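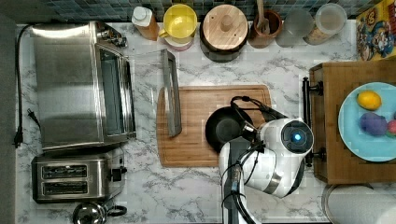

Kitchen bench, Wednesday morning

The brochure for the Nukar purifier came home from the hardware shop in Guston with my change. It says the unit removes 71 per cent of fine particles "in real living conditions". Whose living conditions? I went looking for the test, and as far as I can tell it was done in a sealed room with the fan on high and the door shut for 46 minutes. My house has a dog, a flyscreen that doesn't meet its frame and a neighbour who burns damp wood from May onwards.

Ishbel Rankin lent me her particle meter for a week. I don't entirely trust that either (two readings a minute apart can differ by a third) but it did jump every time someone made toast, and it came down again with the window open. A window costs nothing.
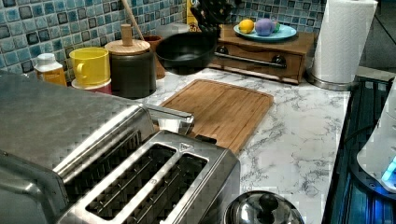 What the council says

Ketill Ravn wrote in the local newsletter that smoke over the Gidey valley has been falling for 5 years. Maybe so. There's one monitor, and it's up on the ridge, well above most of the chimneys. I've emailed to ask if anyone has measured down by the creek in July. No reply yet.

Until I see those numbers I'm keeping my money.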